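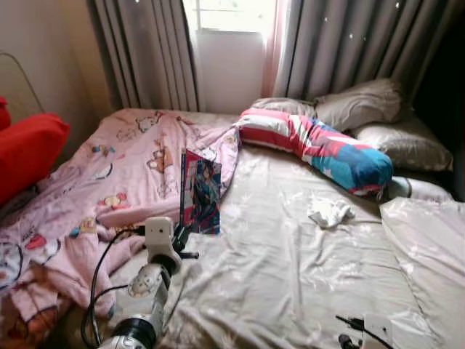
The Alura fitted sheet in light beige, with the printed blanket on the left.

9/3/20 — by Aiman Govindasamy
2 min read

The Alura is a fitted sheet sold in five colors. I bought the beige in November and have washed it 24 times at warm, tumble dried on low. Measured weight out of the package was 376 grams, a little under what the label states.

Fit is good on a standard mattress. The elastic runs the full perimeter and the corners stay put overnight. It does not stay flat. The surface has a slight shine and creases as soon as anyone sits down, and the creases remain until it is pulled tight again. The star or flower pattern is faint enough to miss in low light.

Friction is low. A long body pillow slides on it, and so does a blanket — ours, the pink one with the teddy bears, ends up bunched on one side most mornings. My old Hashemi sheet held both better but pilled within a year.

Pilling so far: none. Seams: one loose thread at a corner, trimmed. Shrinkage after the first wash was 2 cm lengthwise, then no further change.

Recommended for warm sleepers. If you iron your bedding, look at the Drudent instead.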